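Folding and airing: muslin cloths, bed throws and what goes where

2 May 2024
by Brock Sandhu

14 shares | 3 comments

Quick one this time, on my way out of the door. A few people asked for the linen page again after the old one vanished in the site move, so have rebuilt it from my notes. Short intro, then the pictures, then whatever came in from readers. Will tidy up when I get a minute. Probably November at this rate.

So. Crinkled cotton. Muslin, gauze, double gauze, whatever your shop calls it. We've got a big pile of it at Iltcombe, all sizes, 67 pieces at the last sort-out and I'd guess more now. Baby squares at the small end, full bed throws at the other. Everyone loves using it, hardly anyone likes folding it. Doesn't lie flat, doesn't hold an edge, and the minute you let go of a corner it creeps back in on itself.

Main thing I'd say, do it on a bed. Not the table, not your knee. A table is too narrow for the big ones and the far side slides off onto the floor, and then you're starting again with a cloth full of fluff. A bed with the cover pulled straight gives you the width, and it's a bit soft so the fabric grips instead of skating about.

Don't iron it. Please. Had a long email from someone who'd pressed the whole lot flat and wanted to know how to get the puckers back. Wet it right through, wring it, hang it twisted, hope. Mostly works. Ours get washed at 30 with not much powder and no softener at all, then a good hard shake at the back door, then over the rail.

Order I do it in, for the large ones:

Drop the cloth in the middle of the bed in a heap. Find the hem. Any hem, doesn't matter which. Pull that one out straight along the far side first and leave it alone. Then work back towards yourself, easing the bunched part out a bit at a time with flat hands. Do not yank. If you yank one corner you get a long diagonal crease right across and it'll stay in through every fold after.

Once it's more or less open, fold the far hem to the near hem. Then again. Then ends to middle. Stop there if it's going on a shelf. If it's going in the Sasurar baskets (the tall ones on the landing) give it one more and roll it. Rolled ones go in on end so you can see what you've got.

Small squares are different. Pick up in the middle, let the corners drop, one shake, lay down, in half, in half, done. A pile of them takes 6 minutes if the radio's any good.

Sizes, as people always ask: the big throws are 228 cm on the long side when new and they do shrink. Allow for that. I didn't with the first two from Inum and they no longer reach the pillows, so those are now picnic cloths. Fine as picnic cloths.

Colour. White only for us, can be washed with everything else white and no arguments. The Troncoso ones come in a sort of mustard as well which I like very much but it bled on a pillowcase so they live seperately.

Storing. Somewhere with air. Not in plastic, not squashed under the winter blankets. They come out smelling of cupboard and you have to wash the lot agian before anyone will use them. If you've only got the one deep drawer, put the thin cloths on top and the heavy stuff underneath, and take them out for an hour on a dry day every so often. Over the bannister will do.

Bed pictures next, white crinkled cloth in both. Look at the hem in the first, long and nearly straight along the far side, and the ridge still bunched up nearer to you. That ridge is the bit to ease out slowly.
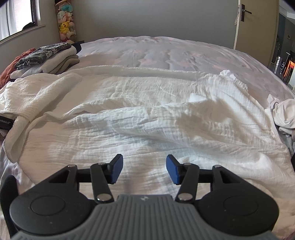
Second one, the cloth pinched up into loops, the rest lying out flat to the right with a diagonal crease in it. Smooth that sort out with your palm before you fold.

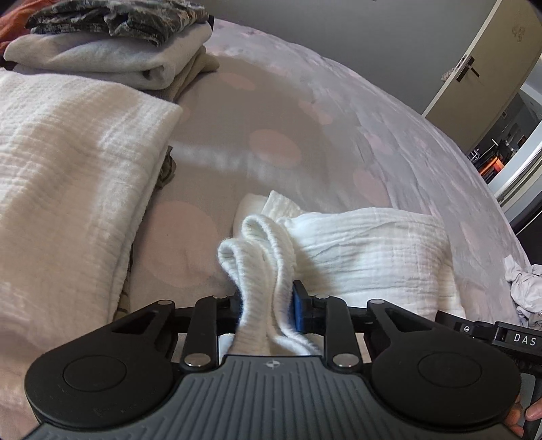
Comments (3)

Maureen T.
We fold ours in thirds, never halves. Halves puts the crease dead centre every time and the cloth goes thin there first, I've had two wear through on the line. Thirds and you can shift it along a bit each wash. Also agree about softener, it makes them useless for drying anything.

Pip
Does the 30 wash shift milk? Mine come out clean looking and then go yellow in the drawer.

Brock Sandhu
Pip, soak them cold first, overnight if you can, then wash as normal. Maureen, never tried thirds on the big ones, will have a go at the weekend and change the page if it's better.

Contact | © Brock Sandhu | Back to top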